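将临期就开始唱圣诞歌，合适吗？

评论 178　分享 3

山脚下的灯
搬到Gindascombe以后第一次在这边过将临期，有些地方不太习惯，想问问大家堂里是怎么做的。

我在国内的堂区，平安夜以前是不唱圣诞歌的，祭台也很素，只有一个将临圈，4支蜡烛，三紫一粉。圣诞树要到23号晚上才抬进来，马槽里的小耶稣等到子时弥撒才放。这边一进December，门口的树就亮灯了，弥撒结束时唱的是《普世欢腾》，旁边还在卖热红酒。我问过堂里的人，回答是“大家喜欢”。

我不是来吵架的，就是觉得等候的那段时间没有了。家里两个孩子也问我，既然都唱过了，25号那天还唱什么。 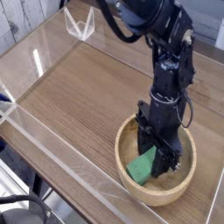 Lewis Crichton
我们Etley也差不多，而且有一段时间了。圣诞音乐会定在月中，因为学校放假早，再晚孩子们都跟家长出远门了。弥撒里面倒还守得住，光荣颂照规矩不唱，进堂咏用将临期的。散场以后在大厅里唱什么，神父不管。我觉得这样分开处理可以接受。

阿禾
同意楼上。礼仪里面和礼仪外面是两回事。楼主说的《普世欢腾》如果是弥撒最后那首，那确实早了，可以跟负责选歌的人提一下，挑《以马内利来临歌》之类的，会唱的人也多。

老杨在北边
我不太同意。大厅也是教堂的大厅。商场从11月就开始放那些歌了，进了教堂还听一样的，那将临期在哪里过？小时候我奶奶整个将临期不吃糖，把糖攒在罐子里，平安夜才打开。现在的小孩每天开一格巧克力日历，跟她正好反过来。

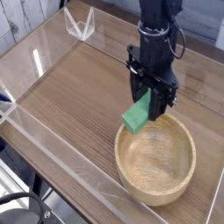 木碗与绿色长方块

山脚下的灯
@老杨在北边 罐子这个办法我想在家里试试。巧克力日历是亲戚送的，已经开了几格，收走的话怕是要哭。

老杨在北边
别收，收了她们只记得被没收。日历照开，糖放进罐子。

小满不满
插一句，我家是东正教这边的，圣诞前守斋四十天，肉蛋奶都不碰，鱼看日子。你们说的热红酒在我们堂里不会有人在这个时候卖。不过也没人到处查，身体不好的、怀孕的、出远门的，神父都会给宽免。我自己上班那几天在食堂吃什么就不好意思讲了。

阿禾
西方教会以前也有守将临斋的，后来慢慢松了，现在没有统一的大小斋规定。想守可以自己守，跟神父商量一下做到什么程度。 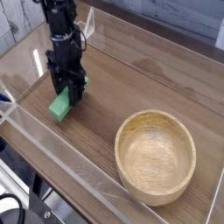
Urquhart
卖热红酒这件事我要替堂里说句话。去年我们靠门口那个摊子收了3577镑，全部拿去修暖气。你们要是坐过修之前的那几排长椅就知道了。不卖的话这笔钱从哪里来，反对的人请给个方案。

老杨在北边
可以到圣诞八日庆期里再卖。圣诞期一直到主受洗日，有的是时间，可是26号以后大家都跑光了，树也扔了。真正该庆祝的时候堂里冷冷清清，这才是我不满的地方。

Urquhart
26号以后谁来买？你自己都说人跑光了。

阿禾
两位别急。我们堂去年在主显节办过一次聚餐，每家带一个菜，来的人比想的多，唱的全是圣诞歌。捐款箱放在门口，数目没有你们那么高，买新歌本够了。可以两头都办一点。

山脚下的灯
主显节聚餐这个好。请问是弥撒后直接开，还是晚上？我们堂的大厅晚上租给合唱团了。

阿禾
中午。菜要提前报，不然全是土豆沙拉。 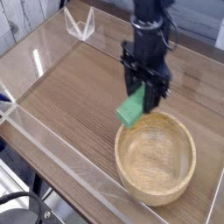 Vevel
粉色蜡烛那支，我家先生坚持第一个星期就点，说哪支都一样。有没有比较权威的说法可以给他看？

Lewis Crichton
粉色是第3支，对应喜乐主日，那天神父也可以穿玫瑰色祭披。前两周和最后一周是紫色。不过家里的将临圈没有硬性规定，有人四支全用红的，也有人全用白的，德国那边红色很常见。点错了没关系，往下接着点就行。

老杨在北边
家里随意，我没意见。堂里点错过一次，辅祭把粉的当成第二支点了，弥撒完被问了一路。

山脚下的灯
谢谢各位。昨天跟选歌的姊妹聊了，她说礼成那首可以换，下周起改唱将临期的，大厅里照旧。热红酒我就不提了，暖气我们堂也该修。糖罐子放在将临圈旁边，小女儿已经偷吃了一颗。

Urquhart
换歌挺好。暖气早点找人报价，一月份排队很长。

评论 178　分享 3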